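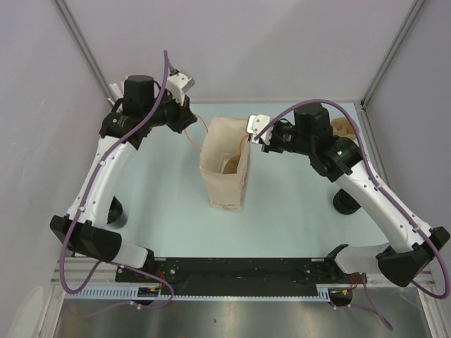
紙袋の立て置きと作業台まわり

Urbridge 梱包資料室
写真ページ:紙袋編

茶色の紙袋を水色の天板に立てた状態。袋は天板の中央付近にある。

このページには、紙袋を使う小物梱包について、作業台の写真と作業上の覚え書きを載せる。段ボール箱と緩衝封筒は別ページに分けてある。対象は店頭渡しと館内便で、宅配便に載せる荷は含まない。寸法の単位は特記のない限りミリメートルとする。

用語は次のとおり統一した。袋の底になる面を底面、幅の広い面を正面、折り込みのある狭い面をマチ、上端の開いた部分を口と呼ぶ。以前の資料で「側面」と書いていた箇所は、正面とマチのどちらを指すか判別できないものがあったため、改訂時にすべて書き直した。

紙袋の規格

当資料室の標準袋は Bhardwaj 型の角底袋で、底面の幅は185。これより狭い袋は立て置きでの詰め込みに使わない。底面の幅に対して背の高い袋ほど、空の状態での重心が上がり、口に触れただけで傾く。

紙は未晒クラフトを基本とし、晒クラフトは汚れの確認が必要な品目に限って使う。未晒の茶色は同じ銘柄でもロットで濃淡が出る。色の差は強度の指標にならないので、受け入れ時の判定項目から外してある。

受け入れ時に見るのは、底面の糊付け、マチの折り筋、口の裁断の3点。底面の糊が端まで届いていない袋は、軽い物だけを入れる場合でも使用しない。折り筋のずれは、袋を開いて立てたときに底面の対角が浮く形で現れる。平らな天板に置き、指で正面を軽く押して戻りを見れば判別できる。

保管は平積みとする。立てて棚に差し込むと下辺に曲がり癖がつき、開いたときに底面が平らにならない。開封した束は元の包みに戻し、口の側をそろえておく。湿気を吸った袋は折り筋が甘くなり、開きやすいかわりに形を保たない。

天板の条件

天板は単色で、つやの少ないものを選ぶ。つやのある面では照明が映り込み、小物の輪郭が追いにくい。木目や方眼の入った面は寸法の目安には便利だが、紙片や透明な部品が模様に紛れる。

水色は茶色の紙袋との明度差、色相差がともに大きく、袋の底辺がどこにあるかを横からでも確認しやすい。白い小物に対しても境界が出る。青系の部材を扱う日は別の色の敷板を使う運用としている。敷板を使う場合は端を天板に固定し、段差が袋の底面にかからないようにする。

清掃は乾拭きを先に行い、糊の跡がある箇所だけ湿らせた布で拭く。天板が湿ったまま袋を置くと、底面の紙が水分を拾って糊の縁から剥がれる。拭いたあとは袋を置く前に手のひらで確かめること。

物の配置

置き場は、袋、未処理の品、処理済みの品、副資材の4区画に分ける。区画線は引かず、袋の位置を基準にして左右と手前で覚える。線を引くと線に物を合わせるようになり、袋を動かしたときに全体がずれる。

袋は中央寄りに置く。天板の端に近いと、口を開くときの力で袋が外へ逃げる。奥に寄せすぎた場合は、口の向こう側の縁が目に入らず、品物が縁に当たる。Kellurport の作業所では以前、袋を奥の壁に付けて支えにしていたが、マチが片側だけつぶれるため取りやめた。

未処理の品は袋の口より高く積まない。倒れたときに袋へ流れ込むと、員数の確認をやり直すことになる。カップのように転がる品は口を下にして立てるか、壁の近くに寄せておく。

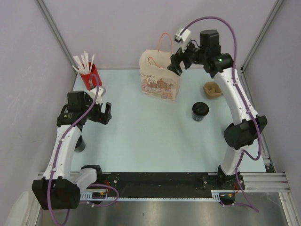

作業台の囲いと赤いカップ

囲いは淡い藤色がかった灰色の無地の壁。奥の左右の角にアルミの柱が入る。天板は写真のとおりつやを抑えた水色で、紙袋のほか、赤いカップもある。

囲いの役割は、転がった品を天板の上に留めることと、背景を一定にすることの2つに分けて考える。前者だけなら低い縁で足りる。後者を求めるなら、袋の口より高い壁が必要になる。壁に掲示物を貼ると背景としての用をなさないので、手順書は囲いの外に掛ける。

角の柱は壁板の反りを押さえる。柱と壁板の間に隙間が出た場合は、紙片や薄い部品が入り込む。点検は清掃のときに併せて行い、隙間を見つけたら外側から締め直す。内側にテープを貼る補修は、糊が露出して紙を拾うため認めていない。

硬い小物の詰め方

カップ類は、袋に入れる最初の品にするか最後の品にするかで扱いが変わる。重いカップは底面の中央に口を上にして置く。軽いカップは上に重ねられるが、袋の口から出る高さになるなら袋を替える。中に別の小物を入れて空間を詰めてもよい。ただし員数票には個別に記入する。

色の濃いカップを晒クラフトの袋に入れると、擦れで袋の内側に色が付くことがある。未晒の袋では目立たないが、次に入れる白い品へ移る場合があるため、薄紙を1枚挟む。

陶器は必ず巻く。樹脂は傷の許容区分に従う。区分が不明の品は陶器と同じ扱いにする。

詰め込みの順序

1 袋を開き、底面を四隅まで起こす。正面を両手で押し広げ、マチの折り筋を外へ返す。

2 天板に置いて傾きを見る。底面の対角が浮く袋は戻す。

3 平らで重い品を底面に敷く。品が底面より小さいときは中央に置き、空いた側に副資材を入れる。

4 立つ品を壁側から順に入れる。角のある品はマチに向けず、正面に面を沿わせる。

5 口を閉じる前に員数票と照合する。照合は品を出さずに行い、見えない品があれば順序を組み直す。

6 口を19の幅で2回折る。折り幅が狭いと紙の戻りで開き、広いと中の品を押す。

7 底面を支えて移す。口だけを持って動かさない。

傾きと倒れ

空袋の倒れは、ほとんどが開き不足による。底面の四隅のうち一つでも折りが残っていると、その角に向かって袋が回る。底に当て紙を入れると安定するが、当て紙の幅は底面より小さくし、隅に食い込ませない。

詰め始めの倒れは、最初の品を片寄せたときに出る。品を足して釣り合わせようとせず、いったん出して置き直す。途中で釣り合わせた袋は、運ぶ段になって中身が動くと再び傾く。

満杯に近い袋の倒れは、品の高さの差が原因になる。高い品を片側にまとめず、対角に分けて入れる。高い品が1個しかない場合は中央とし、周囲を低い品で固める。

副資材

薄紙は Bevlow の無地を使用する。印刷のあるものは、写りの確認が済むまで食器類に使わない。切り分けた薄紙は処理済みの品と重ならない位置に置く。天板の奥に置く場合は、袋の陰に入っていないかを詰め終わりに見る。

留めは紙テープとし、長さは折り返しの幅いっぱいまで。角を落としたテープは剥がしにくく、開封時に袋の口が裂けるため使わない。再利用する袋には留めを付けず、折りだけで渡す。

袋の再使用

館内便で戻った袋は、折り筋に沿って畳めるものに限り再使用する。正面に斜めの折れが入った袋は、立てたときに折れの位置で腰が抜ける。折れを逆に返しても元の強さには戻らない。

内側の汚れは口から光を入れて見る。粉が残る袋は食器類に回さず、金具と工具の便に充てる。再使用の回数は袋の底に鉛筆で線を引いて記録し、線が3本になった袋は梱包に使わず、詰め物用に裁断する。

関連ページ

段ボール箱編:底貼りと井桁積み
緩衝封筒編:厚みの測り方
副資材一覧:薄紙、紙テープ、当て紙
Kellurport 作業所の天板寸法表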